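Housekeeping Skills, Unit 4: Towels and small stock
Session notes (handout to keep, bring it back for the practical)

Carrying on from linen counts. If you missed that, get the notes off someone, we won't go over it again.

1. Before you fold

Clear surface. Wipe it, dry it, then the towel. A round table is fine for hand towels, awkward for bath sheets (corners hang off and drag the fold out). Long bench for anything big.

Check both sides for pulls and stains. Anything doubtful goes in the reject bag, not back on the shelf to be somebody else's problem. Shake once, hard, by the short edge.

2. The fold

Thirds lengthways first. Then halves, then halves again if the shelf is shallow. This is the Gralbridge fold, so called because the Gralbridge site has shelves 30 cm deep and it was worked out to fit them. At Moltport the shelves are deeper and you can stop after the first half.

- smooth outwards from the middle with flat hands
- don't press thick towels flat, they spring back and the stack leans
- trim edges together, on one side
- thick fold faces the door

The last point is the one people lose marks on. If the trim side faces out, whoever takes one grabs a single layer and the whole lot comes undone. Seen it every year.

Trimmed towels are easier to check than plain ones. Look down the side where the layers stack up: bands should run more or less parallel. If one wanders off, open up and start agian from the thirds.
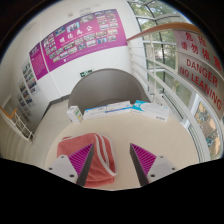
Fig. 1. Folded towel with trim down one side, small boxes along the back of the table.

3. Small boxed items

Same table, same session, so set it out properly. Boxes at the back, cloth at the front, a space to work in. Not on top of the towels.

Most small cartons are white with a bit of colour and from arm's length they look much the same. Read the print, don't go by the colour. Suppliers change their packaging without telling anyone. Bondarchuk stock list has the item names, use those when you write up, not "blue box".

Order along the back: your choice, but keep it the same each time. Long low boxes lie flat. Small upright ones can go at the end of a row where they won't get knocked. Opened boxes to the front of the shelf afterwards, flaps tucked in.

4. Counting up

The Burkia store cupboard held 196 towels at the February count. Count folded stacks, don't unfold to check. Stacks of 4, never more for the thick ones. Write the number down before you move to the next shelf, you will not remember it.

196 in fours = 49 stacks, nothing left over. If you get an odd one, either the count is wrong or a stack is. Check the stacks first.

Boxed items go on a seperate sheet. One line per item, full boxes only, opened ones noted in the margin.

5. For the practical

Bring: this handout, a pencil, sleeves you can push up. No rings with stones, they catch the loops.

You'll be asked to fold, stack, set out the boxed items and fill in a count sheet. Speed not marked. Neatness is, also whether you wiped the table.

Read ahead: section on damp and airing cupboards. Short written piece on that to follow, 1,000 words at most.

Handout revised December 2019 | Queries to the Unit 4 tray, main office | Not to be copied outside the course | Back to top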